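## 4. What the wrist camera sees when nothing is happening

I want to spend this section on the part of the project I expected to write two sentences about. When we started collecting demonstrations with the hand-held gripper, all my worry went into the grasps: did the fingers close in the right place, did the pose track hold up, did the person doing the task move in a way our arm could copy. The stretches between grasps looked like filler to me. I trimmed them out of the first training set without much thought, and I paid for it with most of a summer.

### 4.1 The trimming mistake

Our first set (I'll call it the Vidal set, after the name we gave the recording software) had 800 demonstrations in it. Each one was cut so that it began when the gripper was already close to the object and ended shortly after release. That made for a tidy pile of data. The files were small, the loss curves were lovely, and the policy trained on them did great whenever I parked the arm right over the thing it was supposed to pick up.

Then in July I started it from farther away, with the wrist tipped up and the camera looking out across the room, and it fell apart. It would drift sideways, sometimes toward a bright window, sometimes toward whatever had strong straight edges. I first took this for a calibration problem and redid the hand-eye calibration twice (it was fine both times, which was annoying). What finally got me looking in the right place was going back through the uncut recordings and seeing how many views of the room I had thrown away.

When you think about it, the policy had never been shown a picture with a ceiling in it. Its whole world was tabletop. The wide lens on the tool pulls in a huge amount of the surroundings as soon as the wrist rotates, and a network that hasn't met those surroundings will happily invent a meaning for them.

### 4.2 Keeping the in-between frames

So we made a second set, the Rollby set, with the trimming turned off. Recording starts when the operator picks the tool up and stops when they put it down. Everything in the middle stays: walking over, turning around, waiting for somebody to get out of the way, the little pause people take before they commit to a reach. I asked operators to behave normally and leave the room as it was. I didn't clear the floor, close the blinds or ask anybody to step outside.

That last choice got some pushback inside our group, and I understand why. A clean background makes it a lot easier to argue that your method learned the task. But our partners at Drarthorpe wanted to use the tool in rooms where people are working, and I'd much sooner learn about the mess during training than during a visit. Figure 1 is typical of what we now keep.
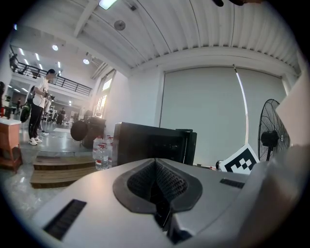
**Figure 1.** An in-between frame. The gripper housing and rubber pad fill the lower part of the view; people, window light and a fiducial marker sign near the fan share the rest.

I like this frame a lot because almost everything that gave the first policy trouble is in it at once. Daylight from the tall window washes out the wall next to it, while the ceiling has lights of its own. There are people on the floor, one of them partly hidden behind another, and the floor is shiny. Up top you get the mezzanine railing, which is a long run of thin parallel bars, and the lens bends the roof beams into a strong curve. If I wanted to build a test image to confuse an edge-happy encoder, I don't think I'd do much better than this.

It also shows the one thing I can rely on, which is the tool itself. The rubber pad with its raised rim and textured middle, the pale housing under it, the black vents on the housing: those belong to the gripper, so they travel with the camera. I'll come back to that in 4.4, because we ended up leaning on it pretty hard.

### 4.3 Labeling without hand labeling

Keeping every frame sounds simple until you ask what the action label should be for a frame where the operator is just standing there. Our first answer was to use the tool's measured motion for every frame, period. That's honest data, but it taught the policy to dawdle. If a person pauses before a reach, a policy that copies the pause can get stuck in it, since the next picture looks just like the last one and the last one said to stay put. I watched our arm hover over a mug for so long that I went and made coffee in a different one.

Our second answer, and the one we kept, is a soft weight. Every frame gets a number between zero and one, and that number scales its share of the action loss. Frames leading into a grasp get full weight. The weight then falls off the farther back in time you go from the moment the fingers start to close, and it never drops to zero. In-between frames still shape the visual encoder through a second, smaller loss that asks a simple question: given two frames from the same recording, which way did the tool rotate between them? We get that answer for free from the pose track, so nobody has to sit and click on anything.

I tried a handful of fancier versions. One of them learned the weights along with everything else, and it did what you'd guess, meaning it learned to ignore all the hard frames. Another used a separate detector for "interesting" moments, which worked okay but added a model I had to babysit. The plain falloff is a bit dumb and I've stopped apologizing for it.

### 4.4 Using the tool as an anchor

The rotation loss has a loophole. Since the gripper parts sit in nearly the same pixels in every frame, the encoder can waste effort on them, or it can pick up small changes in how light falls on the housing and use those as a shortcut. My first instinct was to mask the whole tool with a fixed black shape. This helped with rotation and hurt grasping, badly, because the finger region is exactly where you need to look when you're deciding whether to close.

What we do now is mask the tool for the rotation loss only. The action loss sees the full image, rubber pad and all. The mask is drawn once per tool and reused, which works as long as the camera mount doesn't shift. (It does shift, a little, if you drop the tool. We check the mask against a fresh frame at the start of every session, and I'd strongly suggest doing the same.) The moving fingers are harder, of course, and the mask has to cover everywhere they can travel, so we lose a slice of the view on the sides. I can live with that.

### 4.5 Does it help?

Yes, with some sore spots. We ran the same pick-and-place task with both policies, 40 trials each, half of them starting close to the object and half starting with the wrist tipped up so the camera faced the room. In the 20 close starts I couldn't tell the two apart, and I don't want to pretend I could. In the 20 room-facing starts the trimmed policy mostly wandered, while the new one turned the wrist down toward the table in the great majority of trials and went on from there.

The turning-down behavior was the nicest surprise. I never labeled it or asked for it. It seems to come from the tail end of the in-between frames, where an operator is swinging the tool back toward the work, and even a small weight on those frames looks like enough. When I set their weight to zero the behavior vanished, which I take as decent evidence, though I only ran that check once and on one task.

Now the sore spots. Starts rotated more than 90 degrees away from the table are still bad. The policy picks a direction to turn and often picks the long way around, and now and then it changes its mind partway. I think it needs some memory of where the table was, and ours sees only a short history of frames. People walking close to the tool also throw it off more than I'd like. People farther back in the room don't seem to bother it, but I haven't tested that in a way I'd defend to a skeptical reader.

There's a cost in storage and training time too. Uncut recordings are much longer than trimmed ones, and a lot of the extra material is near-duplicate. We thin it by dropping frames where the tool has barely moved, which takes care of the worst of it. The Istetti loader described in Section 3 reads the thinned files directly, so if you're already using it the only thing to change is the weight schedule. We used the same schedule for every run reported here, and I haven't tuned it for the two-handed tasks in Section 5.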